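Section 5: Setting Up and Loading the Sorting Bins

This section covers placing the Brorkley open-top bins on a table, loading them with small items, and looking after them between uses. Read section 4 first if the bins are still in their shipping sleeve. Lids are sold separately and are described in section 7.

5.1 Before you start

You will need:

Two or more Brorkley open-top bins, gray
A flat table that does not rock
A dry cloth
The items to be sorted
The Pokus label sheet (in the accessory bag)

Clear the table and wipe it down. Grit left under a bin will mark a wooden surface when the bin is pushed. If the finish is soft or newly oiled, put a thin mat under each bin.

CAUTION: Small toys and loose parts are a choking hazard. Keep loaded bins out of reach of children under three.

5.2 Placing the bins

1. Set the first bin on the table with the open side up. Keep it a hand's width from the table edge.
2. Place the second bin directly behind the first, with the rims level. The bins may touch, but one rim must not rest on the other.
3. Press down on each corner of each bin in turn. If a corner lifts, move the bin to a flatter part of the table.
4. Put a label on the outside of each bin. Do not stick labels on the inside walls, where they will peel and catch on items.
5. Decide which bin is for unsorted items and which is for items that have been checked. The rest of this section calls them the front bin and the back bin.

Note: The walls slope inward toward the floor, so the usable floor is smaller than the opening. Measure at the floor when you are planning for long items such as rulers or kitchen tools.

5.3 Loading the front bin

1. Take out anything wet, sticky or leaking. The bin is not a drip tray.
2. Close staplers, scissors, clips and folding tools before they go in. Remove loose staples from the bag or drawer you are emptying.
3. Put in the heavier items first. Lay them flat, toward the near wall.
4. Lay flat pieces and sticks next. Place them on the floor of the bin; do not stand them in the corners.
5. Add toy figures, cups and other light items along one side wall. Leave part of the floor open so that items can be turned over and picked up.
6. Stop when items begin to lie more than two deep. A second bin is faster to work from than one full one.

CAUTION: Do not pour items in from a height. A dropped stapler can chip light plastic toys, and small pieces bounce out over the rim.

Mixed household items are fine in the front bin. It is meant for the contents of a junk drawer or the bottom of a toy box, and there is no need to group things by color or size before loading.

5.4 Moving items to the back bin

1. Pick from the top of the pile. Pulling from underneath drags the other items across the floor and adds scratches.
2. Check each item for cracks, missing parts and sharp edges.
3. Place it in the back bin. Put broken items in a separate bag – not back in the front bin.
4. When the front bin is empty, wipe it out before loading it again.

If you keep a written list, the Arellano record card has space for 64 items on each side. Enter the item and the bin number. Wording such as "toy, animal" is enough for most lists.

5.5 Holes in the floor

The floor of the bin has small round holes. Leave them open, and do not use them for screws. Pins, beads and loose staples can drop through or lodge in them, so keep very small parts in a closed cup or bag. If a hole becomes blocked, turn the bin over and push the blockage out from the underside with a toothpick.

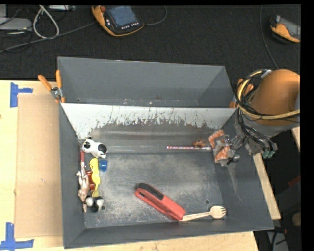
Figure 5-2. Front bin with toy figures along the left side and a red stapler near the bottom center. Pale scuffs on the floor are surface wear (see 5.6).

5.6 Wear and cleaning

Scuffs and fine scratches will show on the floor and walls after regular use. Surface marks do not affect the bin. Replace it if you find a crack, a split corner or a rough edge that can cut skin.

To clean:

1. Empty the bin and shake it over a trash can.
2. Wipe the inside with a cloth dampened with warm water and a little dish soap.
3. Rinse, then dry with a clean cloth. Stand the bin on its side until the corners are dry.

Do not use scouring powder, steel wool or solvent cleaners. Do not put the bin in a dishwasher.

5.7 Storing the bins

Empty bins may be nested. Put a sheet of paper between them if they tend to stick, and store them away from heaters and direct sun. Do not nest a bin with anything left inside, even a flat piece, as it can jam against the wall of the bin above.

5.8 Replacement parts

Order through Broveo using the part numbers below.

Bin, open-top, gray: part 249
Label sheet, Pokus: part 2098

Have the number from the underside of the bin ready when you order. Lids for older bins may not fit the current rim; check the table in section 7 before ordering.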